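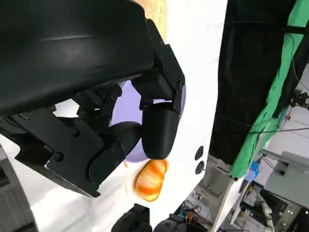 How to budget for a two-arm tabletop setup

Quick version of what we went through at Gethin last winter. Prices in pounds, ex VAT. Get the bench and the small stuff sorted first, the arms quote can wait a week.

Step 1. Write down the task

One task, one line. Ours was "put the bread roll on the plate". Every supplier will try to sell you more reach than that needs. Send them the line and ask for the smallest arm that does it, in writing.

Step 2. Price the table

Measure your room before you order. Door width too – we forgot. White top, easy to wipe. Allow 460 for the bench and delivery. If you want cable holes in the top, ask for them when you order, drilling later cost us another 45.
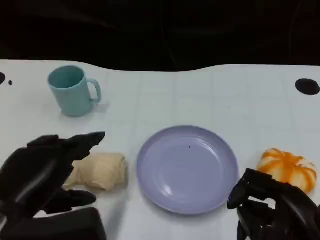

Step 3. Props

Cheap line, do not skip it. A mug, a plate, some soft things to pick up. Cap it at 100 and buy doubles of anything squashy. Plain colours are easiest to reorder. Keep the reciept. 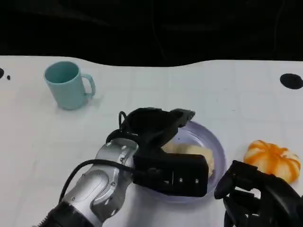

Bun, plate, mug and pumpkin, with a gripper over the plate.

Step 4. Grippers

Get these quoted seperately from the arms. Grenemeck bundled theirs and it took three emails to find out what we were paying for. Didirer split the lines straight away. Ask each one:
- lead time on spare fingertips
- who pays carriage on returns
- is the cable included, and how long is it

Add a spare set of fingertips to the first order. Seriously. Waiting on one part in January held us up for most of the month.

Step 5. Cables and backdrop

Cable clips, ties, a dark curtain for behind the bench. Another 100. Leave slack at the wrist joints when you plan lengths, then measure again with the arm stretched right out.
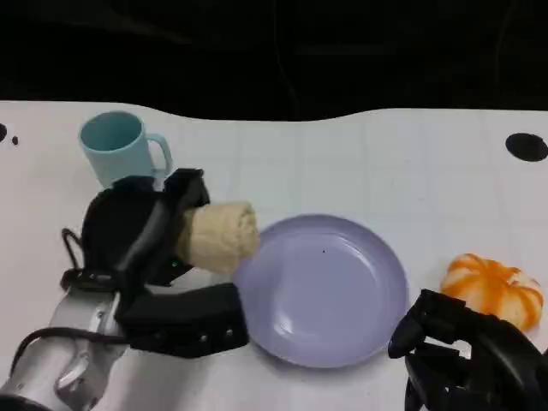

Vangelis Michailidis did our lengths off the drawing and had to reorder two, so use string on the real thing if you can.

Step 6. Service cover

Fludow quoted us yearly, paid up front. Ask for quarterly. They said yes.

Put the whole lot on one sheet, with a column for quoted and a column for paid. Update it the day the invoice lands.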